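4.2 Workcell and task set

The trials were run on a two-arm cell built on slotted metal profile, with a lacquered board laid between the arms as the work surface. Chores were drawn from two lists: a household list (wiping, sorting, plugging in small devices) and a shop-floor list supplied by Coltberg, a maker of small furniture fittings. Each chore was attempted 25 times under the Bindik controller, for a total of about 3000 attempts including the pilot runs. Operators were told not to help an arm once it had started moving.

A glossy board was kept on purpose. Domínguez, our earlier testbed, used a matte gray mat, and its grasp detector did well there. Lacquer returns bright patches that move with the viewpoint, and strong wood grain produces edges that a detector can take for the outline of a part. Figure 3 shows the cell with the right gripper over a heavy C-shaped clamp and a small white block.

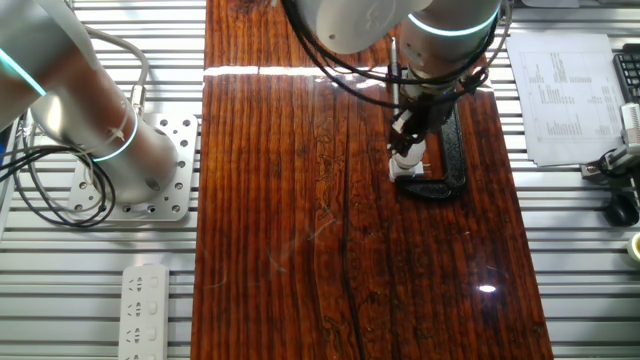
Figure 3. Two-arm cell with board, clamp and block. A band of reflected light crosses the upper part of the board.

4.3 Failure types

We logged 355 failed attempts on the shop-floor list. Most were placement errors – the part was held correctly but set down outside tolerance. Cable contact was the next largest group and was scored separately, as it depends on how the cell is wired. Chores that needed both arms failed more often than single-arm chores on either list. In 2 cases the controller stopped without reporting a fault, and these were left out of the totals. We do not consider the cell ready for unattended work.

Shares: 25

Comments
Halyna Shevchuk: Was the tolerance the same for both lists?
Macarena Painemal: The matte mat results should be in the same table.

Related items
Vokcombe gripper wear study
Sorting cutlery with one arm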